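Stoka Stock Count Guide
Section 4: Setting up a count station
Last revised 2021-12-28 by Rekha Mudaliar

Use this section when you count small parts by hand at the Lusulgate or Callidine store. If you are counting full pallets, go to the next section.

Before you start

You need the current bin list, a packet of count tags, two pens of different colors and a laptop with Stoka installed. Close all open picks for the bins you are going to count. A bin with an open pick shows in red on the bin list and can't be locked. 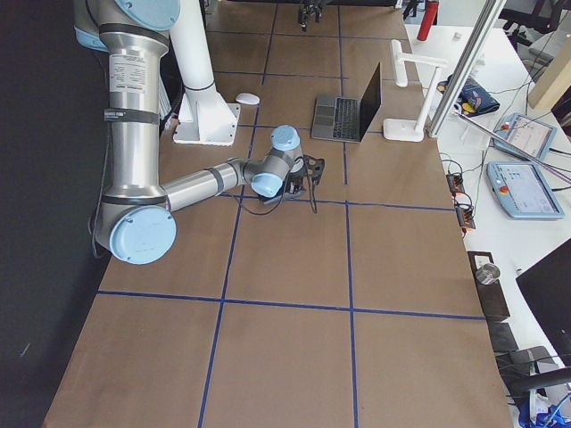 Each bin is counted separately, and its parts stay together until the count is entered. Work on one bin at a time if the parts look alike. For mixed bins, give each part number a space of its own on the table. Blue tape on brown paper or board makes rectangles large enough for most fittings, and the lines are easy to see from either side. Put the count tag in the corner of the space nearest to you. Very small parts go in a tray first.

Note: A Stoka count sheet holds up to 775 lines. Longer lists are split into a second sheet, which needs its own count number.

Opening the count

1. Plug in the laptop and set it where the counter and the checker can both reach it. Leave it switched off until the bins are at the table. 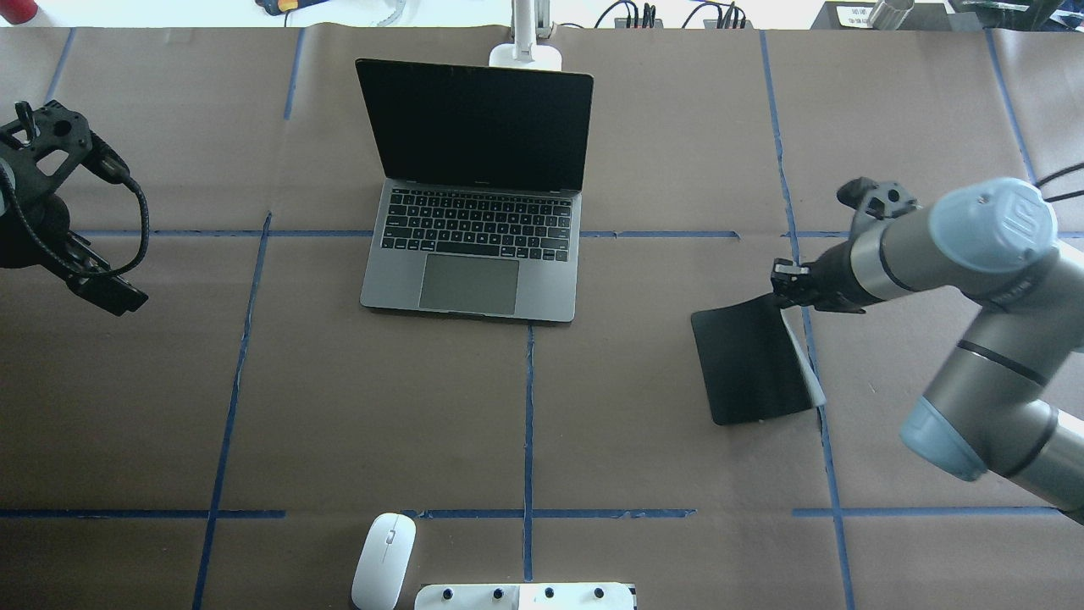 Laptop open on the marked table, screen off.

2. Start Stoka and choose Counts, then New Count. Enter the store code and the first and last bin.

3. Choose Lock Bins. The lock takes almost 2 minutes on a long list. Don't close the window while the bar is moving.

4. Print the count sheet. Check that the count number on the paper matches the one on screen.

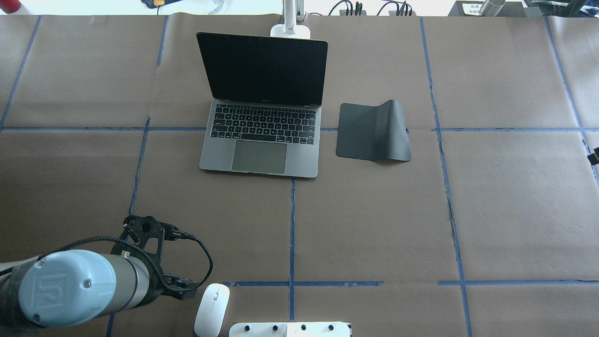
5. Count the first bin and write the quantity on the tag in the first color. The checker counts again and writes in the second color.

6. If the two figures agree, type the quantity and press Enter. If they differ, both people count again — don't average the figures.

Caution: Bins with more than 2,000 pieces must be weighed on the Huang scale. Set the scale to zero with the empty tray on it. 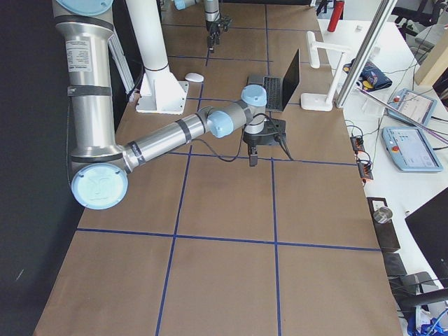

Table with laptop and mouse, near end clear.

7. Return the parts to the bin with the tag on top and bring the next bin to the table.

8. When every line has a quantity, choose Post Count. The bins unlock on their own. Keep the signed sheets until the January review is closed.

If a bin stays locked after posting, see "Releasing a bin by hand" in Section 6.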